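Accueil | Tickets | Base de connaissances | Dépêches | Contact

Ticket : carte du conflit, compteur de victimes incohérent
Produit : module Dudmont (cartes et bilans), site Lanport
Statut : rouvert
Priorité : haute

Dim. 18 mars – Signalement
La carte des affrontements dans la région de Kondport affiche 400 déplacés. La dépêche d'origine en donne 300. L'écart persiste après rechargement de la page. Le support de premier niveau répond « problème de cache ». J'ai vidé le cache deux fois, même chiffre.

Suivi 1
On me dit maintenant que le flux Jeon aurait envoyé une mise à jour. Laquelle ? Je ne trouve aucune trace dans le journal d'import. Le bilan de l'armée et celui des ONG portent le même identifiant de source, et je soupçonne le module de prendre le plus élevé sans le dire. C'était déjà l'explication en novembre, lors des combats près de la frontière, et le ticket avait été fermé sans correctif.

Suivi 2
Test sur la préproduction avec deux dépêches factices, l'une à 300, l'autre à 400. La carte retient 400 dans les deux ordres d'arrivée. Difficile de parler encore de cache.

Pièce jointe au suivi 2 :
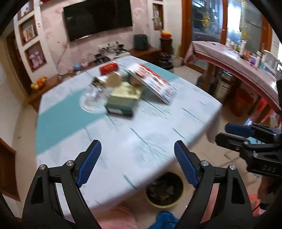
Table ronde, nappe bleu clair à bande turquoise.

Suivi 3
Le correctif proposé masque le compteur quand les sources divergent. Admettons. Le lecteur ne verra plus de chiffre faux, mais il ne saura pas non plus que les belligérants se contredisent. Je demande l'affichage des deux bilans avec leur source – et la correction des cartes déjà publiées. Ticket laissé ouvert en attendant la réponse de Dudmont.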